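Comparing Two Jaw Pads on a Hand-Held Gripper

Student project report, Robotics Workshop course
Author: Daranee Siriwan
Submitted: November 30, 2023

Summary

In this project I compared two kinds of jaw pad for the hand-held gripper which our course uses for recording demonstrations. The first pad is flat and covered with soft rubber. The second pad is V-shaped and has ridges on the inside. I wanted to know which pad holds small household objects better, and which one is easier for a person to use during a longer session. The V-shaped pad was better for round objects. For thin objects the flat pad was better. I also found some problems with the wrist camera and the marker which I did not expect when I made the plan.

1. Background

In the course we do not start with a robot arm. We first record the movement with a gripper that a person holds in the hand, and afterwards the recorded path is played on the arm in the Bokum laboratory. The advantage is that one person can make many recordings in a short time. The disadvantage is that a person corrects mistakes without thinking. If the object slips a little, the hand follows it, and the recording looks good although the grip was bad. The arm does not do this.

For this reason my supervisor, Ms. Meesuk, proposed that I look only at the pads and keep all other parts the same. In the year before, one student group had changed the pads, the camera and the controller together, and they could not say afterwards which change gave the improvement.

2. Equipment

The gripper body is the standard one from the course, which we call the Gerkholm body. The camera has a very wide lens and sits behind the jaws, so that the pads are always visible in the lower part of the recording. The flat pads came with the body. The V-shaped pads I drew myself and printed in the workshop. The first print was too stiff and I had to repeat it with thinner walls.

For the recording I used the Clustby logger, version 2, on a laptop. It saves the video and the jaw opening together. The clock of the logger and the clock of the camera are not the same, so at the start of every session I closed the jaws two times quickly. Later I used this movement to match the two files.

3. Method

The task was to take an object out of a compartment with an open front and to put it down on the desk next to it. I chose three objects: a cylindrical roll, a soft sponge and a flat plastic card. Each object was taken out 20 times with each pad. The order of the pads was changed after every session, so that being tired would not always count against the same pad.

I counted a trial as good if the object reached the desk without falling and without a second grip. If the object turned in the jaws but did not fall, I wrote "turned" in the table and counted it as good. I am not fully happy with this rule. For the arm a turned object can be a problem, because the arm expects it in a known position.

The same person did all trials with one object. At first we wanted to change persons too, but the hand size made a big difference to how the trigger was pressed, and this made the results hard to read.

4. Results

With the roll, the flat pads dropped the object 8 times and the V-shaped pads 2 times. Most drops with the flat pads happened when the roll was gripped near its end. The V-shape pulls the roll to the middle of the jaw, also when the person comes in a little from the side.

With the sponge there were no drops with either pad. The ridges left marks in the sponge, but these went away after a short time.

With the card the result was the opposite. The V-shaped pads touch a thin object only at the outer edges, and the card could tilt forward. The V-shaped pads dropped it 3 times, the flat pads never.

5. Setup in the shared office

Part of the work was done in the open office on the upper floor, where the desks are the right height for standing. We worked with two grippers near each other, which allowed us to compare how they reach toward the compartment. The wide lens takes in a large part of the room together with the jaws. This is useful for the position tracking, because the ceiling beams and the railing give many fixed points.

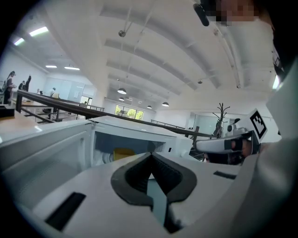
6. Problems during the work

The square marker on top of the gripper must stay flat. On one body the glue had opened at a corner, and the tracking jumped each time the gripper was turned quickly. I lost one afternoon of recordings before I understood the reason.

The second problem was light. Near the windows the camera changed its exposure when the gripper turned toward the glass, and for a moment the dark pads could not be separated from the background. I fixed the exposure by hand after this. The recordings inside the compartment became darker, but they were still usable.

The third problem is my own mistake. I did not measure the force of the trigger. It is possible that the V-shaped pads were pressed harder – the person can feel the ridges catch, and may press more from habit.

7. Next steps

In December the recordings will be played on the arm with both pads. I will also print a third version, with a shallow V and a flat strip at the tip, so that a card can be held there. The drawings and the tables are in the course folder under my name.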